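Bruvum (grasp learning method)

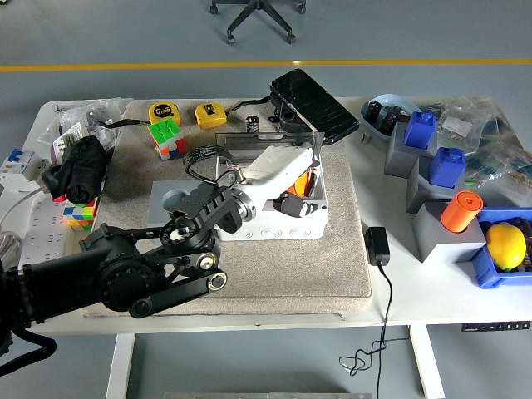
Robot arm with a white hand, fingertips in an open junction box.

Bruvum is a method for teaching a robot hand to reach into open boxes. First described by Polyxeni Bakalis and Lies Stevens at Jernitz, 7 Mar 2024. Trained on over 800 demonstrations, 3 people teaching. Success on unseen objects was 55 percent, mostly small parts. Weak on shiny lids. A follow-up in May dropped the depth input, reslts mixed.

Comments
Stelios K.: is the 55 with or without retries?
Chi-keung: without. see the Kinska notes

Contact | © Stefanou Robotics Wiki | Back to top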